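本仓库存放 Nundgate 手持夹爪示教数据的床面整理子集，供模仿学习训练使用。采集、切分和标注脚本在 `tools/` 下，原始视频不随仓库分发。

版本日期：2018年7月18日

## 内容

| 项目 | 值 |
|---|---|
| 示教片段 | 80 |
| 留作验证 | 20 |
| 任务类别 | 6 |
| 单段时长上限 | 36 秒 |

任务类别按指令文本区分，写在 `tasks.yaml` 里。目前有折毛巾、展开毛巾、卷起小件织物、把织物移到床边、叠放、拉平床单一角。训练和验证按片段划分，同一片段不会同时出现在两边。

## 目录结构

```
data/
 train/<片段号>/
 frames/
 pose.csv
 jaw.csv
 meta.json
 val/
tools/
tasks.yaml
```

`pose.csv` 是夹爪在起始坐标系下的位姿，四元数顺序为 x, y, z, w。`jaw.csv` 是两指间距，单位毫米。两个文件的时间戳已经对齐到图像，不需要再插值。旧版脚本 `sync_old.py` 仅为复现 Onton 分支的结果保留，新数据不要用。

## 采集方式

操作者手持夹爪直接完成任务，不经过机械臂。每段开始前夹爪张到最大，静止片刻后再动，切分脚本靠这段静止找起点。松开织物并抬离床面后结束。

中途掉落可以重抓，片段保留，在 `meta.json` 里把 `regrasp` 设为 `true`。手直接碰到织物的片段作废。

## 图像

使用广角镜头，未做去畸变，四角发暗，靠近边缘的直线会弯。标定参数在 `tools/calib.json`，需要校正的话自行调用 `undistort.py`。我们训练时直接用原图，只缩放，不裁剪。

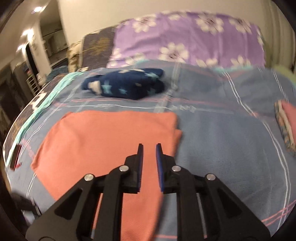 夹爪本体始终占据画面下方中部，做数据增强时不要左右翻转，否则左右指与 `pose.csv` 的坐标对不上。颜色扰动可以开，幅度请控制在默认值以内，太大时浅色织物和床单不易分开。

## 已知问题

- 动作快的地方有运动模糊，位姿偶有跳变，`pose.csv` 中 `valid` 列为 0 的行应跳过。
- 织物叠成多层时，两指间距不能用来推断抓住了几层。
- Gallegos 格式的导出脚本还不支持 `regrasp` 字段，导出后会丢失，计划八月补上。

## 使用限制

仅限研究用途。画面中可能出现居室环境，请勿用于识别住户或住址。衍生数据请保留本文件，并注明来自 Nundgate。提交问题时附上片段号和脚本版本。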